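FOR IMMEDIATE RELEASE

Gredetti Approves Equipment Plan for Robotic Handling at Curcombe Site

CURCOMBE, December 7, 2022 – Gredetti, a maker of household and kitchen goods founded in 1843, has approved a plan to buy robotic handling equipment for its packing hall in Curcombe. The plan covers 3 budget years and provides for gripper-equipped arms at the hall's hand-packing stations, together with the safety fencing, controls and staff training needed to run them.

Under the plan, purchases will be made in stages. Funds for the first stage have been released and will pay for simulation work, station design and a single pilot cell. Money for later stages will be released only after the pilot has been reviewed against written targets for handling damage, changeover time and energy use. The company has set aside a separate reserve for spare parts and gripper fingers, which were left out of an earlier draft of the budget.

Vuorinen, an engineering firm with experience in packing lines, has been named integration partner. It will prepare the technical specification, advise on supplier bids and oversee installation. Bids will be judged on the full cost of ownership, including service contracts, software licenses and the cost of moving a cell from one station to another. Suppliers will be asked to state delivery times in their bids and to hold their prices for 96 days.

Before any hardware is ordered, the handling tasks are being modeled in Redix, the simulation package used by both companies. The models let planners compare gripper sizes, finger shapes and approach angles on household items placed on tables and shelves. Results from this work will set the reach and payload figures in the final specification. 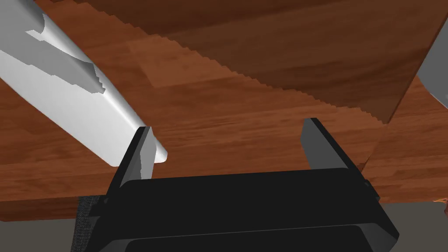

Simulated view of a two-finger gripper near a white object on a wooden tabletop. Image: Gredetti

The pilot cell is planned for May. The 80 employees who work in the packing hall will be offered training in cell operation and basic maintenance, and the cost of that training is included in the approved budget. No change to shift patterns is planned during the pilot – any later change will be discussed with employees in advance.

Suppliers wishing to receive the bid documents may register with the Gredetti purchasing office in Curcombe. Questions on technical matters will be passed to Vuorinen and answered in writing to all registered suppliers.

Media contact: Gredetti Press Office, Curcombe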